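How to read a quarterly report before you buy the stock

By Ní Mhurchú, updated 23 Oct 2025

When I bought my first shares, I did not open the company's report. I read a headline, I looked at the price chart, and I pressed the button. The shares lost a good part of their value after the next earnings date, and when I finally opened the report I saw that the problem had been written there for two quarters already. Since then I read first and buy later. In this tutorial I show the order in which I do it. You need one hour, the report as a PDF, and a simple spreadsheet.

I will use one company through the whole text. I call it Cenell, a maker of automation equipment with its main plant in Zellville. The numbers are small so that you can follow them without a calculator. All amounts are in millions of dollars.

Step 1. Get the right document

Companies publish a press release and a full report. The press release is short and friendly, and the management chooses what comes first in it. The full report is long and dry. For companies listed in the United States it is called a 10-Q for a quarter and a 10-K for the full year. You can find both in the investor section of the company's website, or in the SEC database, where they are free.

Download the full report for the latest quarter and also the one for the same quarter of last year. Do not compare with the quarter just before. Many businesses have seasons, and a weak summer after a strong spring may mean nothing.

Step 2. Write down the revenue

Open the income statement. The first line is usually revenue, sometimes called net sales. Cenell had revenue of 312 this quarter. One year ago it was 300. So the growth is 12 divided by 300, or 4 percent.

Now ask where this growth came from. Look in the part called "Management's Discussion and Analysis." There you should find if the company sold more units, raised its prices, or bought another business. In our case Cenell bought a small software firm, Skidska, and Skidska brought 15 of the 312. Without it, the revenue would be 297, a little lower than last year. The growth was bought, and the old business became smaller. This does not make Cenell a bad company, but it changes what you pay for.

Step 3. Look at the segments

Most larger companies divide their business into segments, and there is a note near the end of the report with a table for each of them. I copy this table to my spreadsheet. Cenell has two segments, equipment and services. Equipment gives most of the revenue, but its orders come and go with the spending plans of its customers. Services are smaller and more steady. 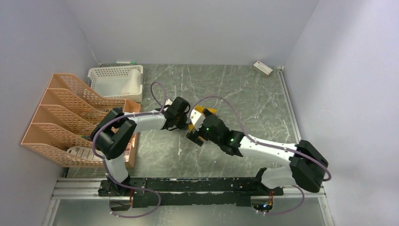
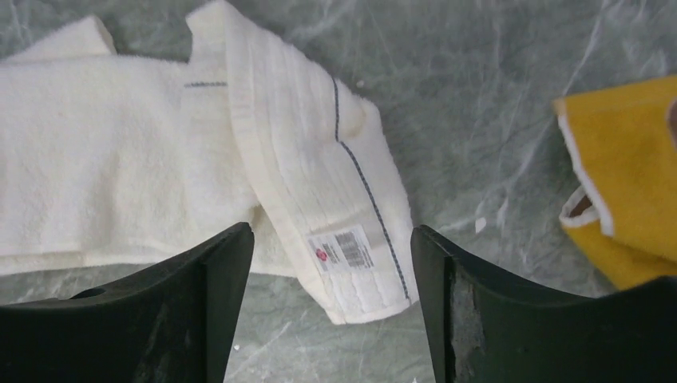 If one segment earns nearly all of the profit, read everything about that segment twice. Check also if the company has changed its segments since last year. When two of them are merged into one, a weak business can become hard to see. The reason for such a change must be given in the notes, and sometimes it is a perfectly normal reorganization.

Step 4. Check the margin

Take the operating income and divide it by the revenue. Cenell has operating income of 39, so 39 divided by 312 gives 12.5 percent. A year ago it was 42 on revenue of 300, which is 14 percent. The company sells more and keeps less.

Then go through the cost lines one by one and see which has grown faster than revenue. Usually it is one of these:

Cost of goods sold. Materials or wages became more expensive, or the company gave discounts.
Selling and administrative costs. Often they grow after an acquisition, when two offices do the same work.
Research and development. Higher spending here can be good or bad. It depends on what comes later.

Be careful with the word "adjusted." Adjusted earnings leave out some costs, for example restructuring or the price of layoffs. One time it is fair. If a company has restructuring costs every year, I count them as normal costs and put them back in.

Step 5. Follow the cash

Profit is partly an opinion of the accountants — cash is easier to check. Find the cash flow statement and take the line "net cash provided by operating activities." For Cenell it is 58. Subtract the money spent on property and equipment, here 20. You get free cash flow of 38.

Please note that in a 10-Q the cash flow is normally shown from the start of the fiscal year and not for the quarter alone. I made this mistake for a long time. If you want only the second quarter, you must subtract the first quarter yourself. For Cenell I have done this already.

Look also at receivables and inventory on the balance sheet. If receivables grow much faster than sales, customers are paying later. If inventory grows while sales stand still, goods may be waiting in the warehouse, and perhaps they must be sold cheaper.

Step 6. Read the debt note

The balance sheet tells you how much the company owes, but the note on debt tells you when it must be paid. Cenell borrowed to buy Skidska, and part of the loan is due next November. I compare this part with the cash in the bank and the free cash flow of a year. If the two together do not cover it, the company will need a new loan, maybe at a higher interest rate.

Step 7. Write three sentences

Before I look at the share price again, I write down what I learned. For Cenell my note says: "Growth came from the purchase of Skidska. Margin fell from 14 to 12.5 percent. Cash is fine, check the loan in November."

After that I decide. For a company like this I would put in 1,000 dollars at most, or wait for one more report — both are acceptable to me. I save the note in the same folder with the PDF and the spreadsheet. When the next quarter is published, I open the note first, then I fill in a new column beside the old one and begin again from Step 2.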